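Textbooks › Robotics & Automation › Sample chapters
Search this title Go
January – by the Prerner course authors

Chapter 6
Learning from hands

Every field has a stage at which it stops trying to be clever and asks a person to do the job instead. Robot manipulation reached that stage some time ago and has been rather happy there. The method of this chapter is simple to state: give a person a pair of grippers to hold, let them do the task, record it, and train a policy on the recordings. The robot arm, the most expensive item in the building, may stay switched off throughout.

Our running case is the Sevport study, which collected 2287 two-handed demonstrations of small table-top jobs with flat and awkward parts. Of these, 2173 survived checking. The rest were lost to dropped parts, lost tracking and one long afternoon on which the clocks of the two grippers disagreed.

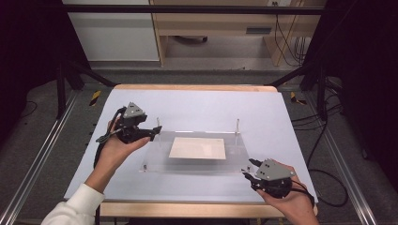
Matei, reading a draft of this chapter, objected that we had made the hands sound like a convenience. A person holding a gripper still moves like a person, he wrote – the wrist turns in ways no arm on the market will follow, and the policy learns those turns as faithfully as it learns anything else.

The objection is fair, and most of section 6.3 is spent on it. A flat sheet is a good test. Bare fingers would slide it to an edge and pinch it without a thought. With two stiff jaws in place of ten fingers, people slow down, tilt the tool and invent small tricks, and some of those tricks lie outside the reach of the arm that must later copy them. The Prositard filter (section 6.4) replays each recording against a model of the arm and throws out whatever it cannot follow. Applied to Sevport, it left 1012 demonstrations, fewer than half of those that had passed checking.

The policy trained on that smaller set completed 79 per cent of its trials. The one trained on everything did worse, to the annoyance of the people who had recorded everything.

Before reading on, try picking up a postcard from a bare table with two pairs of kitchen tongs. Keep a note of what your wrists do.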